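Feb 25, 2026
Truvonville workshop, long table
Entry by Casimiro Casado. Joris Willems on the table with me, Min-kyu Sung for the first hour.

Burger set, layout and stacking order. Carrying on from the list Flynn left on the inside of the cupboard door. His items 1 and 2 are done. Item 3 (does the lettuce go under or over) is what we mostly worked on.

Washed the containers first. Warm water, a drop of dish soap, dried with the blue cloths and not the paper ones, which leave lint. The scratches on the oldest one are not going to come out. Joris wants to replace it. I would keep it until the other two look as bad.

New liner in the tray. Cut from the Pliltine roll, same as last time, but I trimmed the long side twice before it would lie flat. If the paper is even a little too big it climbs up the inside of the rim and the bun sits on a slope. Next time cut it short and accept a strip of metal showing. Wrote the size on masking tape and stuck it to the end of the roll so we stop measuring.

Stacking order we are going with for now: bottom bun, lettuce, tomato, then cheese, patty, top bun. Flynn's version had the patty straight on the bun and the greens on top of it. His looks better in side view. The trouble is the lettuce leaf. It is springy, and whatever goes on it high up in the stack wants to slide. With the leaf right on the bottom bun the frilly part hangs over all the way around and the middle stays flat enough to take the tomato. 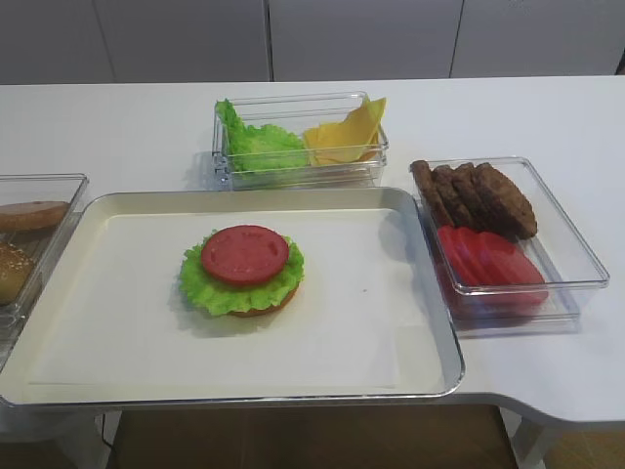

Tomato has to go in the center. Off by a finger width and the cheese tips, and then you are fixing the cheese for the rest of the build. Min-kyu tried two slices side by side, overlapping. It held, but the top bun rocked, so back to one.

Ran 16 builds in this order, taking turns. Top bun slid off in three of them, all three with the same leaf, the one with the thick rib down the middle. Pulled that leaf and put it in the spares box with a note. After that we did nine more with no slides. Not a fair comparison, we were also getting better at it.

Cheese. The slices stick together when they are stacked neatly, and you pick up two. Leaving them at angles so the corners stick up works much better. Also better in with the lettuce than in a container of their own, I thought the two would get tangled but they don't, as long as the lettuce stays to one side. Joris does not agree and would like it written down that he does not agree.

Weighed the whole set on the kitchen scale, everything out of the containers: 572 g. That goes on the Drillovitz sheet, the box for it has been blank since July.

Buns. Su-bin came in after lunch and asked why we keep the sesame ones out when the burger only needs one pair at a time. Fair point. They take up most of a container by themselves. The domes won't nest, so they end up leaning on each other, and anything else in there gets pushed to the back wall. The sausage belongs to the hot dog set anyway. For now it shares with the buns. If we do a mixed layout later it is already where we would want it, beside the tray and easy to reach from the front.
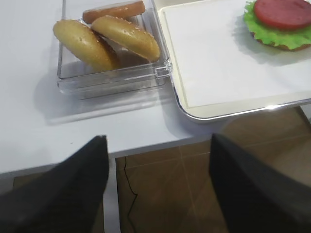

Photo: Truvonville workshop

Spacing between tray and containers: close, but leave enough gap to get a hand down. When a container touches the rim it gets nudged every time somebody straightens the liner, and then the whole row creeps toward the window. Joris put small pencil ticks on the table for the corners. They wipe off with a damp cloth, so whoever cleans up, please go around them or redo them. Tray first, containers after.

The light is better with the blind halfway. All the way up, the silver rim glares and I kept squinting at it. Shadows are soft enough now that you can still see where the edge of the bun is.

Parts check against the Shim inventory: it says 31 pieces for burger and hot dog together. We have all of them if the ribbed lettuce leaf still counts. Leave it on the inventory until there is a replacement.

To do
- ask Flynn if he minds the new order, or if he had a reason for patty first
- second liner size for the small tray
- lid for the container with the buns, dust gets in the seeds
- try the build with the cheese under the tomato (Min-kyu's idea, ran out of time)
- new blue cloths

Left everything on the table for tomorrow, liner in, spares box on the shelf above the sink.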